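4.2 Bimanual extraction from a flexible bag

The third task in the comparison asks two arms to take a piece of fabric out of a thin bag or pouch without dropping either one. Neither item has a fixed shape, and the bag offers very little resistance until the fabric inside begins to bunch. We chose the task because it puts more load on the contact surfaces of the fingers than the rigid-object tasks of Section 4.1, and because most of the failures in our early trials could be traced to the grip and very few to the arm motion.

Two sets of finger pads were compared on the same parallel-jaw grippers. The Votska pads are flat and stiff. The Eberhard pads have a thin, compliant layer that bends around the edge of whatever is held. Both sets were run under the Ziltero controller with an identical force ceiling, and the arms were commanded by the same policy, trained without any data from either pad set. Each pad set was given 200 trials. A trial ended when the fabric was clear of the bag, when either item was dropped, or when the time limit was reached.

The grasp on the bag comes first. The left gripper closes on a lower edge of the film, and the right gripper moves in toward it near the middle of the table. At this stage the film may stand up well above both grippers, hiding part of the fabric from the head camera. The policy receives no depth input, so a raised sheet of film is the most difficult view it has to handle.

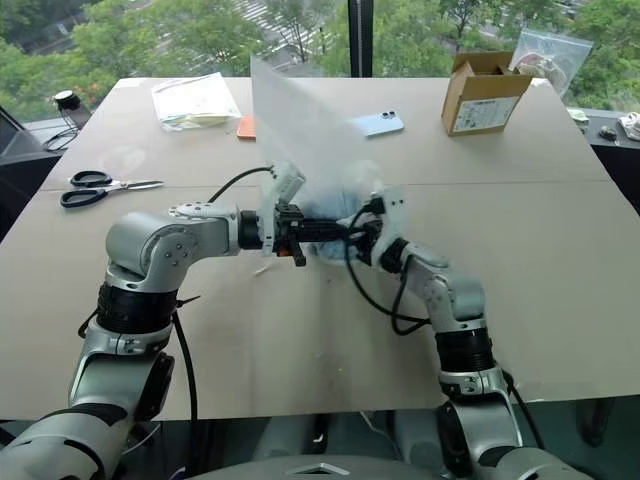 One reviewer of an earlier draft objected that the comparison was unfair to the stiff pads. A frosted film scatters light, the reviewer wrote, and a policy that can't see the fabric clearly will close on the wrong layer whatever pads are fitted, so at least part of the difference reported should be charged to the camera. The reviewer asked for the trials to be split by whether the fabric was hidden at the moment of the right-hand grasp.

We made that split. Trials in which the film covered more than half of the fabric in the head view were labeled occluded, and the remaining trials were labeled clear. The Eberhard pads did better in both groups. The gap between the pad sets was wider in the clear group, which does not support the view that occlusion alone explains the result. It does show that the two effects are mixed in the pooled figures, and the tables in Section 5 now report them separately.

The second stage is the transfer of load. Once the right gripper has hold of the fabric, the policy pulls the two grippers apart in small steps, and the controller checks the motor current at each step. The grippers are often still close together here, one just beneath the other, and the usable range of motion is small. Cable drag at the right wrist was modeled as a constant offset and subtracted before the current was compared with the slip threshold.
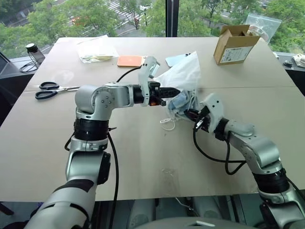

Figure 6. Start of load transfer, head camera view. Light blue fabric is partly out of, or held against, the translucent bag.

Slip was detected from the current signal alone. Across both pad sets the detector raised 1,969 slip events, most of them brief and followed by recovery within the same step. With the stiff pads, 19 trials ended in a dropped bag. With the compliant pads the number was 3. Dropped fabric was rare for both sets and showed no clear pattern.

The Zandovus simulator did not predict this difference. Its contact model treats the pad and the film as a single friction pair and ignores folding at the pad edge. In simulation the two pad sets gave nearly equal results.

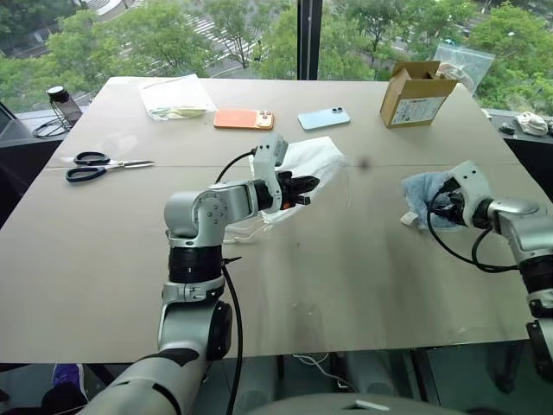

Separation was scored from the head camera by a fixed rule. The two items had to be held or resting apart, with no overlap between them in the view, and the right gripper had to remain in contact with the fabric. Color made the rule simple to apply: a white pouch and a light-blue cloth are easy to segment against a pale tabletop. Thin parts were harder. The white strings at the lower left corner of the pouch trail across the table toward the elbow of the left arm, and strings of this kind were often missing from the segmentation mask. We excluded them from the overlap test by hand. The same exclusion was applied to both pad sets, and the labels were fixed before the pad identities were joined to the trial records.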